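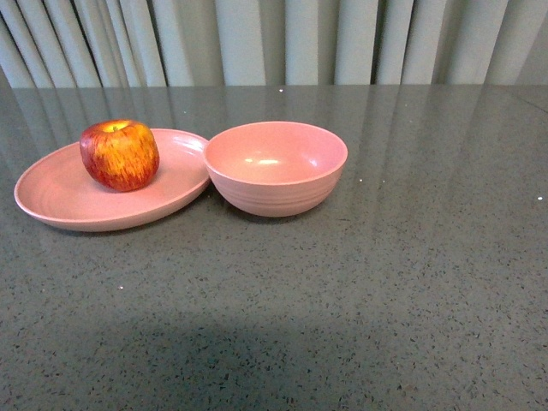
Equipment Review: Vuten Plate and Bowl in Pink

The Barua residence kitchens replaced part of their shared tableware in June. Before placing a larger order, the purchasing office asked for a written review of the Vuten line, which is supplied through Plusus. This review covers the shallow plate and the deep bowl. Mugs and serving dishes were not considered.

Finish and appearance

The pieces match well. Both are the same dusty salmon pink, and the color looks calm against a dark speckled countertop. The plate has a matte surface with faint rings across the flat of it, and its rim is raised only slightly. The bowl is smooth inside and ribbed toward the base on the outside. Residents who are used to plain white institutional ware may find the color strong at first. Fruit with red or yellow skin looks very good on it.
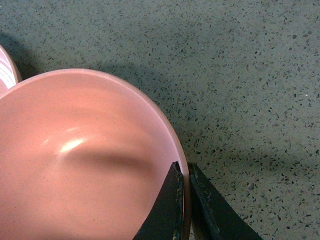
Interior of the pink tableware, with the paler band at the lip.

Use at the table

The plate holds a sandwich or a single piece of fruit with plenty of room to spare. Its low rim is less suited to dishes with a thin sauce, and staff carrying such meals from the counter reported spills on 3 occasions. The bowl performed better. It is deep enough for soup or cereal, and the ridges low on the outside offer some grip when the bowl is lifted with damp hands.

Cleaning and storage

Food residue came off the inside of the bowl without soaking. The outer ridges need a brush, particularly after oatmeal. The bowl narrows toward the base and takes up more shelf height than the Skakow bowls it replaced. Kitchens with closely spaced shelves should measure before ordering.

Cost and supply

The trial set of 20 plates and 20 bowls was delivered in one shipment. A full order for the residence would come to $2850, with packing included. Plusus requires 200 pieces for the institutional rate, and plates and bowls may be combined to reach that number.

Recommendation

The bowl is recommended for general use in all kitchens. The plate is recommended for breakfast and light meals. Kitchens that serve hot dinners should keep their present deep-rimmed plates for that purpose. Requests for either piece should be sent to the purchasing office with the shelf height noted on the form.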